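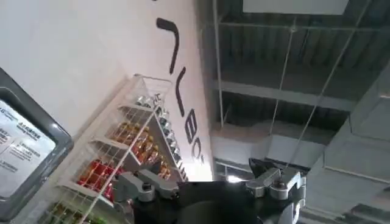
Posted by the Retail Robotics Safety Group, Baltari
June 2026

Search openings Enter keyword or location Go

Call for participants: working group on safe practice for robots handling store shelves

Baltari is setting up a working group to write a code of practice for robot arms that pick and restock in small stores. We are looking for 10 people to join for a term of seven months. Members may work from anywhere, but must be able to attend two in-person sessions at our Firkemberg office.

The rules most sites use now were written for factory cells, with a fence and a trained operator. A store aisle has neither. A gripper may be reaching for cans on a wire rack while a shopper or a stock clerk stands within arm's length. Sites have been filling the gap with their own house rules, and the ones we collected in May do not agree with each other on basic points such as who may clear a jam or when the arm must be fully powered down.

What the group will cover

- Closing force and finger speed near people, including pinch points at finger joints
- Handling of cans, bottles and soft packages, and what to do after a drop or a leak
- Condition of racks: level, anchoring, load limits, bent wires
- Fastener checks on grippers and how they are logged
- Placement and wording of signs for shoppers and staff
- Stop buttons and who is trained to reset after a stop
- Storage of recordings from cameras on the arm, and notice to people nearby

The draft will go to test sites in Idden and Gilani before it is final. Participants will review the incident logs and checklists that come back from those sites and vote on changes.

Who should apply

We want a mix. At least half of the seats are for people who work on the floor: clerks, stockers, shift leads, maintenance techs. The rest are open to integrators, safety inspectors, insurance staff and people who write or teach standards. You do not need an engineering degree. You do need to have spent 300 hours or more in a workplace where a robot arm was in use, in any role. Please say in your application where and when that was.

Applicants must be 18 or older and able to read and comment on drafts in English. People employed by a gripper or arm manufacturer can apply, but only two seats are open to them and they do not vote on force limits.

Time and pay

Expect 20 hours of work a month - mostly reading, written comments and video calls. Participants are paid by the hour at the same rate regardless of job title. Travel and lodging for the Firkemberg sessions are covered. If your employer is already paying you for the time, tell us and we will pay travel only.

How to apply

Send one page on your experience and one example of a rule at your site that you would keep or change. Remove names and any details that would identify a coworker. A resume is optional. Use the form on the Baltari openings page and choose "Shelf handling group" from the menu.

Applications are read as they arrive and the call closes when all seats are filled. Questions about access needs or schedules can be sent through the same form - mark them "Question" so they are not read as an application.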